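How long should an obituary be for my aunt?
Tyra Nyberg

My aunt passed last week and the family picked me to write the notice for the Tinville paper. They charge by the word after 30 words and I have 700 already! Do I have to list every cousin?
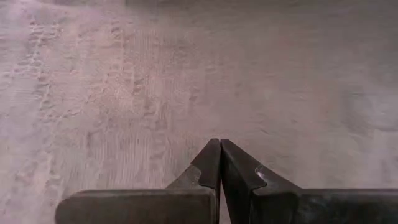 Ingegerd Moen
So sorry, Tyra. I'd run a short one in print – name, dates, service – and put the long one on the funeral home's site.
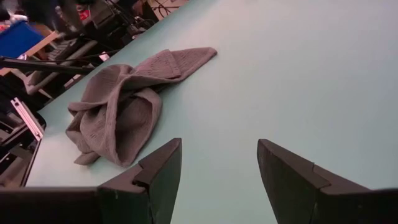

Cousins can just be "many cousins," and I promise they won't mind. We did that for my dad. For the top line I used something like 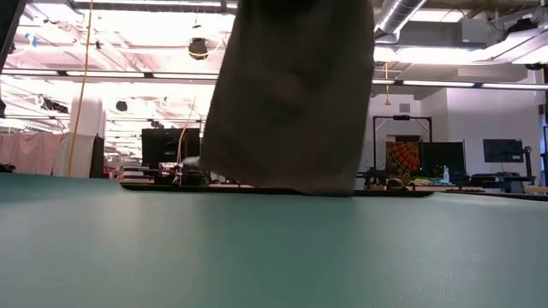

TINVILLE, October – Then the full name and age, and on to the family. Ask if the paper wants a dateline, ours did.

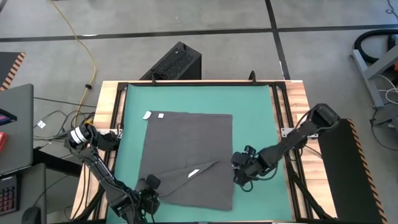
Aisyah Hidayat
Mine was 1151 words and I paid for all of it lol. Read it out loud to 2 people first, I spelled my uncle's name wrong.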